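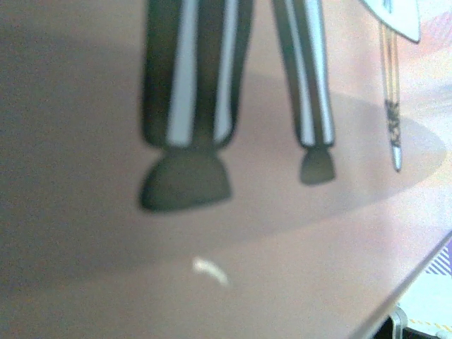

Striped trouser legs and dark shoes, cartoon style, on pink.

Search tips and how-tos... Go

September 16, 2019
By the Household Tips desk

Looking after your glasses at home — the quick version

Glasses get treated worse than anything else in the house. Tossed in a bag, wiped on a shirt, left on the dash. Then people wonder why the lenses look foggy after one summer. Most of it is avoidable. Here goes, no particular order.

Daily cleaning

Rinse first. Always. Lukewarm tap water, both sides of the lens. Dust is grit and grit scratches when you rub it dry. Then one small drop of plain dish soap, the kind with no lotion in it, on your fingertips. Rub the lenses, the nose pads, the insides of the arms where the skin oil builds up. Rinse again. Shake off. Dry with a clean microfiber cloth.

Takes maybe 30 seconds. Do it in the morning while the coffee drips.

Hot water is a bad idea for coated lenses. Same for the sauna, the top of the stove, and the dashboard in August. Heat can craze the coating and you get that fine spiderweb look. No home fix for that one. Don't polish it, don't try toothpaste. Toothpaste is an abrasive and will make a small problem a big one.

What not to use

Window cleaner with ammonia. Vinegar. Bleach wipes. Nail polish remover — plastic frames will go cloudy or worse. Paper towels and tissues are wood fiber and can leave hairline marks. Shirt tails are full of whatever you had for lunch.

The cloth

A dirty cloth is just a greasy rag. Wash it by hand with a little dish soap, or in the machine with other lint-free stuff. No fabric softener and no dryer sheets, they leave a film and then you'll be smearing that film on your lenses for weeks. Air dry. Keep three going so there is always a clean one. One by the sink, one in the bag, one in the wash.

I had a Prindov cloth last for years this way. The cheap ones from the gas station shed, skip those.

Loose screws

If an arm flops open, tighten the hinge screw before it falls out on the sidewalk. Use a proper eyeglass screwdriver, a kitchen knife slips and goes right across the lens. Work over a light colored towel so you can see the screw if it jumps. Snug, then stop. Dont force it.

Screw keeps backing out? Tiny dab of clear nail polish on the head once it's tight. Keep it off the lens and let it dry before you fold the arm.

Lost the screw completely and no kit in the house: a short bit of wooden toothpick through the hinge, trimmed flush, will get you to the optical shop. Not for driving.

The repair kit I use is a Grornholm, item 3951, with a magnetic tip. Any kit with a magnetic tip will do. You want the magnet.

Green gunk on the nose pads

Skin oil, sweat and a bit of corrosion from the metal. Soft toothbrush, soapy water, go gently around the pad arm. Leave the brush off the lenses. If the gunk is under the pad, the pads are due to be swapped. They cost very little and most shops will put them in while you wait.

Slipping down your nose

Wash the pads first, it's oil half the time. Still slipping, try the clear silicone hooks that slide on behind the ears. McPhee makes a soft one that doesn't pull hair. Bending the arms yourself is risky with plastic frames, they snap when cold. Let the shop warm them.

Fogging up

Soap trick: thin smear of dish soap on a dry lens, buff till clear. Works for an hour or two over a pasta pot. Check with your optician first if you have a special coating. The Flinano anti-fog wipes are OK too but pricey for what they are.

Storing them

Hard case, lenses up. If there's no case handy put them down folded, arms on the table, never lens side down. Bathroom shelf is a poor spot, hairspray settles on everything. Nightstand drawer is better, or a shallow dish well back from the edge so they don't get knocked off in the dark.

Two hands to take them off. One-handed pulls the frame crooked little by little and after a while they sit wonky on your face.

The case needs cleaning too. Crumbs and sand collect in the bottom and grind on the lens. Tap it out over the trash, wipe the lining with a damp cloth, leave it open overnight. I do mine every 30 days or so, when the air filter reminder comes up.

Spare pair

Keep your old ones. Clean them, put them in a labeled case, leave it in a kitchen drawer. Glove box is too hot, see above. Write the date of the perscription on a slip of paper and tuck it inside.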